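Finish tests, May, second entry

Picked up again at 8:40. Shop cold overnight, so I let the boards sit by the bench heater before touching anything. Movamico's data sheet says Bratau oil is "fully cured and resistant to household liquids" after 10 days. The boards are well past that. I don't believe the sheet, mainly for the reason that it doesn't say what they put on it, or how long they left it there. "Household liquids" could be a splash of tap water wiped up by someone standing there with a cloth.

Boards: same pale stock as last time, all from one plank, sanded to the same grit, two coats each.
A - Bratau oil, as supplied
B - Bratau oil, second coat burnished with a white pad
C - Zodix water-based varnish
D - our old wipe-on, the tin with no label left on it

Spots were water, black coffee, red wine, dish soap solution, vinegar, and olive oil. Watch glasses over the water and wine, others open. Left 49 minutes, blotted, no scrubbing.

Water: A has a ring. Faint, but I could find it with my eyes shut, the grain has lifted under it. B better, ring only when you tilt the board to the window. C nothing. D nothing, annoyingly.

Coffee: A and B both took a tan mark. C clean. D slight.

Wine: everything marked except C. On A the mark went gray at the rim and I want to know if that's the wine or iron from somewhere. We did cut these on the table saw right after somebody had been grinding next to it. Could be swarf. Repeat before saying anything about it to Movamico, they will pounce on it.

Soap: dulled A and B, which worries me more than the wine. Tables get wiped with soap all day long.

Vinegar, olive oil: no difference I would put my name to.

So far that is a win for Zodix on paper. I still don't trust it. Film finishes always look great in a spot test and then chip at the edges in the first year, and a spot test has nothing to say about edges. Did the rub test to be fair: damp cotton over the weight block, counted by the clicker. Plan was 500 strokes per board. C started to show a polished track at 366 and I stopped there, took the reading, then finished the run. By the end the track was plain from across the bench. A and B went the full count with hardly any change in sheen. They started flatter, so there was less to lose, and I don't think the comparison is as kind to the oil as it looks.

Janaka Debnath came by at lunch and said the rub block was sitting nose-down. Checked with a straightedge and there is a low corner. So all of the rub numbers are for "one corner of a block" and should be read that way. Block reground this afternoon. Rub tests to be redone on fresh boards, all four, and yes that means mixing more finish.

Gloss readings: meter drifted again between the first and last board. Put the calibration tile under it after each board instead of at the start of the session. Old readings stay in the binder with a line through them, please don't tear them out.

About color. Minami want the tops left as pale as possible and their sample chip is very pale indeed. Everything with oil in it goes warmer, whatever the tin says about "invisible" or "raw look". Bratau warmed ours by a shade even with the first coat wiped nearly dry. Zodix stayed closest to the bare wood but has a slightly blue cast under the tube lights. Looked at both again by the open door and the blue was gone, so part of that is our lighting. Honey-toned wood also reads lighter in a dark room than it does on our white bench. Color should be judged on a full top, with dark board behind it, before Minami sign anything. 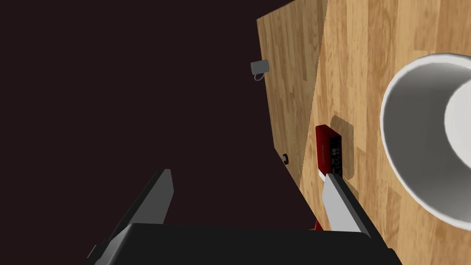
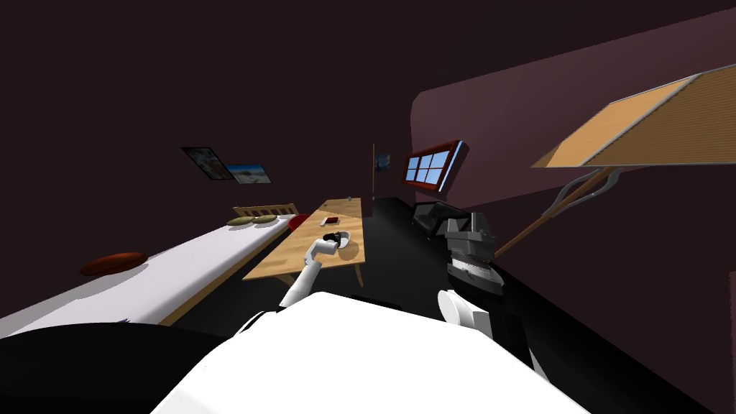
Wooden tabletop with dark surroundings, two views.

Still to do:
- new boards, cut away from the grinder
- wine spot on A, repeat, with a magnet passed over the board first
- soap test, longer, on burnished and unburnished
- edge knock test for C, need to work out how to do it the same way twice
- ask Movamico which liquids they used. Asked last month too, no answer

Bratau tin resealed and back in the metal cabinet. Rags are in the water bucket outside, leave them there.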